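From: Wiebke Fröhlich
To: Gorero kitchen list
Date: Oct 23, 2019
Subject: Re: [gorero-kitchen] The fruit bowl, again

Kazimiera Wilczyńska wrote:
> Could whoever is on counter duty please settle the banana
> question before the Posado people move in upstairs? Half of us
> want them in the fridge, the other half want them hung on a hook,
> and I had one on Monday that could have been poured. Also, why is
> there paper in the bowl? It looks like somebody unwrapped a
> sandwich and lost interest.
> K.

Kazimiera,

I am on counter duty until December, so I suppose this is mine. The paper is my doing. A white ceramic bowl is a hard thing for a banana to lie on, and the ones at the bottom used to get flat brown patches where they carried the rest. I crumple a sheet so it has some give, and change it when I remember to. The bowl lives at the same end of the counter as the nuts, which means anyone coming in for nuts at least has to look at fruit first. 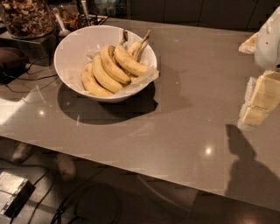 Should we split the bunch up when it comes in, or leave it together?
Leave it together and take one when you want one. Loose bananas roll, the skin tears at the neck when people yank them apart in advance, and then everyone avoids the torn one until it has to be thrown out.

As for the fridge, I tried it for a week. The skins went gray, the insides were perfectly fine, and not a single person would touch them. The hook I refuse on principle. Witkowska had one in the old kitchen and the bunch let go of it at night, one banana at a time, like something out of a ghost story.

So, what I would like us all to do:

1. Put the new bunch in on its side, curve against the wall of the bowl, with the stems toward the back where you can get at them.

2. Take from the top. I know the best one is always underneath. Take from the top anyway, and lift it clear of the others – no digging.
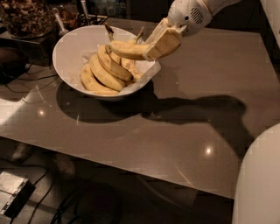

3. Speckled ones get eaten first. A few brown flecks are sugar, and you will live. If one is past the flecks, it goes in the freezer bag marked Fendance, for the banana bread.

4. Don't put onions, keys or half a lemon in the bowl. You know who you are, and so do I, because the lemon had a sticker on it.

5. If you need the bunch out so you can change the paper, hold it up by the stem end. Squeezing it round the middle leaves thumbprints that turn up the next day.

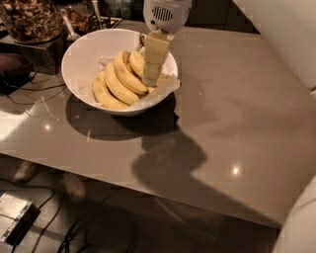
Bananas on their paper, nuts behind.

The order stays at 20 a week unless somebody objects. If you do object, please reply to the list and not on a note stuck to the nut jar, since the last one fell in.

Wiebke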